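Cuaderno del banco 2, viernes, comparativa de dedos

Empiezo a escribir a las nueve y pico, con el café todavía lleno, porque la última vez lo dejé para el final y luego no me entendía ni yo. Hoy tocaba por fin meter los dedos Kamonska en el mismo circuito que hicimos con los Rizzi, a ver si dejamos de discutir de memoria en la cocina.

Resumen de dónde estábamos, para quien abra esto por aquí: los Rizzi agarran muy bien las piezas pequeñas pero se nos iban en los bordes redondeados, y la gente del proyecto Testine quiere mover cajas de plástico con asa, que son puro borde redondeado. Los Kamonska son más anchos y, sobre el papel, perdonan más. Sobre el papel todo perdona, claro.

Mañana de calibración, o sea, mañana perdida. El controlador Billix arrancó con los offsets del martillo pilón aquel de la demo de noviembre (¡alguien guardó encima del perfil bueno, otra vez!) y el brazo izquierdo me daba el cero de apertura donde no era. Lo rehice a mano: cerrar despacio, leer corriente, abrir, repetir. Doce repeticiones por lado. El derecho salió a la primera y el izquierdo me pidió una segunda tanda, supongo que por el cable, que tira un poco cuando el codo está alto. Tengo que mirar ese recorrido con calma, que la vuelta que hace por encima de la articulación me pone nervioso cada vez que subo la velocidad.

Para la posición de partida he dejado la cubeta rosa entre los dos brazos, con un poco de giro a propósito. Recta del todo es hacer trampa: con la caja alineada acierta cualquiera, hasta el perfil viejo. Lo que me interesa es que cada pinza tenga que corregir la muñeca antes de entrar. 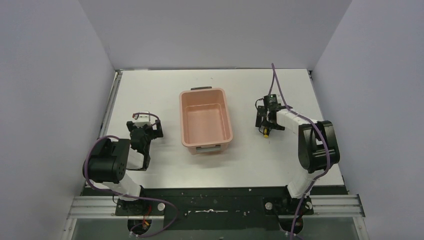 Posición de partida: cubeta vacía, un brazo a cada lado y ninguna pinza tocándola.

Parámetros de la serie, que luego me los preguntáis: velocidad al 30 % en la aproximación, tope de corriente en 350 mA y la apertura máxima que deja el Billix sin quejarse. Todo igual para los dos brazos. Sé que el derecho aguanta más, pero si empiezo a ajustar por separado ya no comparo dedos, comparo mi paciencia.

La primera tanda, agarre por el borde, bastante mejor de lo que esperaba (y lo dice uno que venía con ganas de devolverlos). El dedo ancho se apoya, la caja se acomoda un pelín y sube. Con los Rizzi ese mismo gesto acababa en un clac y la cubeta girando sobre la mesa. También es verdad que con los Kamonska llego más justo entre el dedo y la pared de la cubeta, y si la estimación de pose se va un poco, el dedo exterior empuja en vez de entrar. Me pasó varias veces, siempre por el mismo lado. Apuntado para mirar el offset de la muñeca, que en el fichero sigue puesto 179 grados y no 180; no recuerdo si aquello fue un arreglo o una errata, y el comentario del código dice «ojo», sin más. Gracias, yo del pasado.

La segunda tanda, por las asas, peor. El asa delantera bien, la trasera un suplicio: el brazo tiene que estirarse, pierde rigidez y llega temblando. Aquí los Rizzi ganan de calle, por finos. Se me ocurre una mezcla, un juego de cada en cada brazo, que queda feo y complica los repuestos pero igual es lo sensato. Lo hablamos el próximo día, no quiero decidirlo yo solo.

Después de comer (tarde, mal, de pie) me puse con las cámaras de muñeca, que era la parte que más pereza me daba y la que más me ha gustado. Quería saber cuánto se come el dedo nuevo del campo de visión con la pinza abierta. Retiré el brazo de la cubeta, lo dejé mirando a la mesa y fui abriendo por pasos.
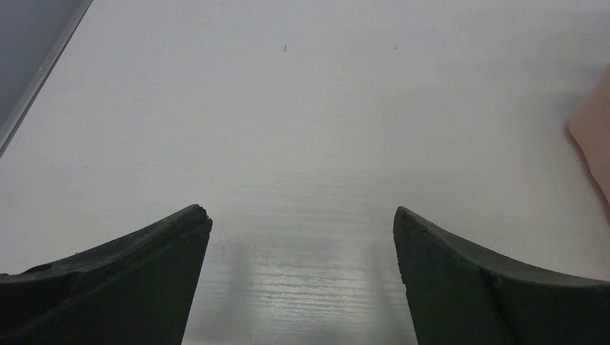

Los dos dedos ocupan las esquinas de abajo y dejan el hueco central libre, así que para la aproximación me vale. Lo que no me vale tanto son los reflejos grises que dejan sobre el blanco del tablero, pegados a la cara interior de cada dedo: el detector de bordes los adora, se engancha ahí tan contento y me devuelve un contacto que no existe. Con el umbral subido se calma, pero entonces pierde el borde de la cubeta cuando hay poca luz. Probaré con un tapete mate encima, que es lo barato, y si no, máscara fija para esa zona y a correr.

Otra cosa que se ve a esa distancia: el contorno de los dedos no es nada liso, tiene muescas y bultitos. No sé si vienen así o es cosa nuestra, porque no les hice fotos al sacarlos de la caja (mal hecho, ya lo sé). A partir de ahora, foto de cada juego nuevo antes de montarlo, con la regla al lado. Y el tablero también tiene sus motas y sus rayitas, que para el seguimiento de textura me vienen de perlas, así que por favor que no le dé a nadie por pulirlo.

Pendiente:
Recorrido del cable del brazo izquierdo.
Aclarar lo del 179.
Tapete mate, preguntar en almacén si queda alguno.
Repetir las asas con los Rizzi en el derecho y los Kamonska en el izquierdo.
Bloquear el perfil bueno del Billix contra escritura, que ya van dos.

Dejo los registros en la carpeta de siempre, serie K. La tanda de asas está cortada a la mitad porque paré yo con la seta, no la metáis en las medias.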